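푸뭄(Pumum), 포장 라인에 로봇 팔 3대 들어옵니다
손 그리퍼로 동작을 가르치는 일, 현장 직원 8명이 맡아

2024년 2월 7일
보도자료 / 푸뭄 현장운영팀 휠리아 테킨(Hülya Tekin)

안녕하세요, 푸뭄에서 포장 라인을 맡고 있는 휠리아 테킨입니다. 보도자료는 원래 홍보 쪽에서 쓰는데 이번에는 제가 쓰겠다고 손을 들었어요. 라인 이야기를 라인에 있는 사람이 직접 하고 싶었거든요. 문장이 좀 길고 옆길로 새더라도 이해해 주세요. (기자님들은 필요한 부분만 가져다 쓰셔도 됩니다!)

우선 소식부터요. 푸뭄은 올봄부터 소포장 라인에 로봇 팔 3대를 들입니다. 장비와 제어 소프트웨어는 클룰텍스(Clultex)가 공급하고, 설치와 안전 점검은 발너(Wallner)가 합니다. 로봇이 맡을 일은 얇고 긴 부품을 트레이에서 집어 올려 칸막이 상자에 세워 꽂는 작업이에요. 저희끼리는 그냥 '꽂기'라고 부르는 그 공정입니다.

꽂기가 어떤 일인지 모르시는 분들이 많을 텐데, 저는 입사하고 첫 두 해를 꼬박 그 자리에서 보냈습니다. 부품 하나를 엄지와 검지로 집고, 세우고, 칸에 맞춰 내려놓고, 다시 집고. 어렵지는 않아요. 다만 한 상자에 100개가 들어가고 바쁜 날에는 상자가 끝도 없이 밀려옵니다. 저녁에 집에 가서 병뚜껑을 못 딴 적도 있어요. 같이 일하던 언니는 손목 보호대를 양쪽에 하나씩 차고 다녔고요. 그러니까 저한테 이 공정을 기계에 넘기는 일은 숫자 이야기이기 전에 손목 이야기입니다.

사람은 어떻게 되느냐

제일 많이 받는 질문이라 앞쪽에 적습니다. 소포장 라인에는 현재 8명이 일하고 있고, 이번 도입으로 회사를 떠나는 사람은 없습니다. 이건 작년 10월에 직원 대표와 회사가 서면으로 합의한 내용이고, 합의서는 휴게실 게시판에 붙어 있어요. 급여 등급도 그대로 유지됩니다.

대신 하는 일은 바뀝니다. 꽂기 자리에 하루 종일 앉아 있는 사람은 없어지고, 여덟 명이 돌아가면서 세 가지 일을 맡게 돼요. 로봇이 집지 못한 부품을 처리하고 검수하는 자리, 주문이 바뀔 때 트레이와 상자를 교체하는 자리, 그리고 로봇에게 동작을 가르치는 자리입니다. 마지막 자리는 작년까지만 해도 저희 회사에 없던 업무였어요. 이름을 뭐라고 할지 한참 옥신각신하다가 지금은 '시범 담당'으로 굳어졌습니다.

좋은 점만 쓰면 제 동료들이 저를 가만두지 않을 테니 불편한 점도 적을게요. 교대표가 복잡해졌습니다. 예전에는 자기 자리가 있었는데 이제는 아침마다 표를 봐야 해요. 손에 익은 일을 하면서 라디오 듣는 게 낙이던 분들은 검수 자리에서는 그러기 어렵다고 하시고요. 맞는 말씀이고, 저도 아직 뾰족한 답은 없습니다. 교대 간격을 반나절로 할지 하루로 할지는 3월 중에 다시 모여서 정하기로 했어요.

처음에는 저도 반대했어요

클룰텍스 사람들이 처음 왔을 때 저는 팔짱을 끼고 앉아 있었습니다. 예전에 다른 자동화 장비를 들였다가 고생한 기억이 있어서요. 부품 폭이 조금만 달라져도 멈추고, 멈추면 외부 기술자를 불러야 하고, 기술자가 오기 전까지는 결국 저희가 손으로 다 채웠습니다. 그 기계는 아직도 창고에 있어요. 위에 달력이 걸려 있습니다.

그래서 이번에 제가 물어본 건 딱 하나였어요. 부품이 바뀌면 누가 다시 가르치느냐. 그랬더니 현장에서 직접 하면 된다는 대답이 돌아왔고, 코드를 짤 필요 없이 손에 쥐는 그리퍼로 사람이 작업을 해 보이면 된다고 하더라고요. 솔직히 반쯤 흘려들었는데, 그날 바로 해 보라면서 그리퍼를 건네주는 겁니다.

처음 쥐었을 때 느낌은 커다란 집게로 콩 줍는 기분이었어요. 제 손가락이면 눈 감고도 하는 일인데 집게를 통하니까 부품이 자꾸 기울고, 힘을 주면 휘고, 힘을 빼면 미끄러지고! 옆에서 보던 귀벤 에르소이(Güven Ersoy)가 어찌나 웃던지요. 그런데 귀벤도 자기 차례가 되니까 조용해졌습니다. 귀벤은 라인 경력이 저보다 길고, 지금은 시범 담당들의 교육을 맡고 있어요.

500번의 시범

꽂기 공정 하나를 가르치는 데 저희가 잡은 목표는 시범 500회입니다. 한 번에 몰아서 하지는 않고 여러 사람이 나눠서 해요. 사람마다 접근하는 방향도 다르고 속도도 다른데, 그 차이가 섞여 있는 편이 낫다고 클룰텍스 쪽에서 설명해 줬습니다. 덕분에 왼손잡이인 동료가 귀한 대접을 받고 있어요. 평생 가위 때문에 서러웠는데 드디어 왼손 덕을 본다고 합니다.

시범에도 요령이 있습니다. 부품을 잡기 전에 잠깐 멈추고, 집게 사이에 부품이 제대로 들어왔는지 본 다음에 오므립니다. 급하게 덤비면 끝이 밀려서 넘어지기 쉬워요. 내려놓을 때도 바닥에 닿는 느낌이 오면 한 박자 쉬고 놓습니다. 귀벤은 이걸 '숨 한 번'이라고 가르치는데, 저희가 신입한테 꽂기를 가르칠 때 늘 하던 말이 그거였어요. 사람한테 하던 말을 그대로 쓰게 될 줄은 몰랐습니다.

실패한 시범도 전부 지우지는 않습니다. 집다가 놓친 뒤에 다시 바로 세워서 이어 간 경우는 따로 표시해서 남겨 둬요. 라인에서는 부품이 넘어지는 일이 늘 생기니까 로봇도 그다음에 어떻게 하는지는 알아야겠지요. 완전히 망친 건 그 자리에서 버리고 다시 합니다. 버린 횟수를 개인 평가에 쓰지 않는다는 것도 합의서에 넣었어요. 이 조항은 제가 우겨서 들어간 거라 살짝 자랑하고 싶습니다.

시범 작업은 생산 라인과 떨어진 방에서 합니다. 평범한 책상 높이의 작업대에 매트를 깔고, 얇은 부품을 세워 놓고 집는 연습부터 시작해요. 얇고 긴 물건이 제일 까다롭습니다. 납작한 면으로 접근하느냐 모서리 쪽으로 접근하느냐에 따라 완전히 다른 작업이 되거든요.

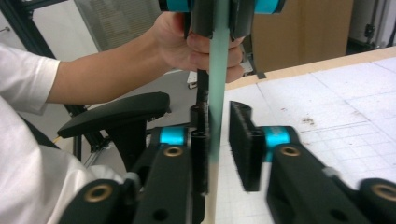
시범 자리는 한 사람이 연속으로 오래 앉지 않게 했습니다. 그리퍼도 계속 쥐고 있으면 팔이 꽤 뻐근하고, 손목 아끼자고 시작한 일에 손목을 쓰면 안 되잖아요. 지금은 중간에 꼭 쉬고, 쉬는 동안에는 다른 사람이 이어받습니다. 손잡이 굵기에 대해서도 의견이 나와서 클룰텍스에 전달해 뒀어요. 손이 작은 사람에게는 조금 굵습니다. 다음 버전에 반영해 보겠다는 답을 받았으니 저는 계속 물어볼 생각입니다.

교육은 인콤베(Incombe)에서 도와주고 있어요. 지역에서 오래 직업교육을 해 온 곳인데, 저희 직원들이 시범 기록을 확인하고 분류하는 방법을 배우고 있습니다. 수업은 전부 근무 시간 안에 하고, 마치면 수료증이 나와요. 회사를 옮기더라도 쓸 수 있는 수료증이어야 한다는 게 직원 쪽 요구였고 그렇게 됐습니다. 컴퓨터 앞에 앉는 걸 질색하던 분이 첫 수업 끝나고 기록을 혼자 정리해 놓은 걸 보고 제가 다 뿌듯했어요.

귀벤 에르소이의 말도 한마디 옮깁니다. 인터뷰 좀 하자고 했더니 점심 먹으면서 하자고 해서, 숟가락 든 채로 받아 적은 거예요.

"저는 이 일을 오래 했지만 제 손이 뭘 하는지 설명해 본 적이 없었어요. 그리퍼를 쥐고 나서야 아, 내가 여기서 살짝 기울이는구나, 여기서 힘을 빼는구나 하고 알았습니다. 후배들한테 가르칠 말이 많아졌어요. 로봇은 뭐, 아직 저보다 느립니다."

느린 건 사실이에요. 시험 가동 때도 속도를 올려 달라는 요구는 일부러 하지 않기로 했습니다. 봄에는 로봇 한 대만 먼저 라인에 붙이고, 사람이 옆에서 같이 꽂습니다. 나머지 두 대는 발너의 안전 점검이 끝나는 순서대로 들어오고요. 비상 정지 버튼은 앉은 자리에서 손이 닿는 곳에 달아 달라고 했고, 누구든 찜찜하면 눌러도 된다고 교육하고 있습니다. 눌렀다고 사유서를 쓰는 일은 없어요.

앞으로 정해야 할 것들도 남아 있습니다. 야간조에 언제부터 적용할지, 주문이 몰릴 때 손 작업 자리를 몇 개 되살릴지, 시범 담당에게 수당을 따로 붙일지. 수당 문제는 아직 협의 중이라 여기에 뭐라고 쓸 수가 없네요. 결정되면 같은 방식으로, 가능하면 또 제가 써서 알려 드리겠습니다.

현장을 보고 싶은 기자님들은 편하게 연락 주세요. 시범 작업실은 사전에 말씀만 주시면 둘러보실 수 있고, 원하시면 그리퍼도 직접 쥐어 보실 수 있습니다. 생산 라인은 고객사 물건이 있어서 촬영 구역이 정해져 있으니 그 점만 양해 부탁드려요. 앞이 막힌 신발을 신고 오셔야 하고, 긴 머리는 묶어 주세요. 끈은 안내 데스크에 있습니다.

푸뭄 소개
푸뭄은 작은 부품의 분류와 소포장을 전문으로 하는 회사입니다. 여러 제조사의 부품을 받아 검수하고, 주문 단위에 맞춰 포장해 출고합니다.

협력사
클룰텍스: 로봇 팔, 손 그리퍼, 제어 소프트웨어 공급
발너: 설치 및 안전 점검
인콤베: 직원 교육 및 수료 과정 운영

문의
푸뭄 현장운영팀 휠리아 테킨
시범 작업실 방문 신청은 귀벤 에르소이 앞으로 부탁드립니다. 오전에는 라인에 나가 있어서 오후에 연락하시는 편이 빠릅니다.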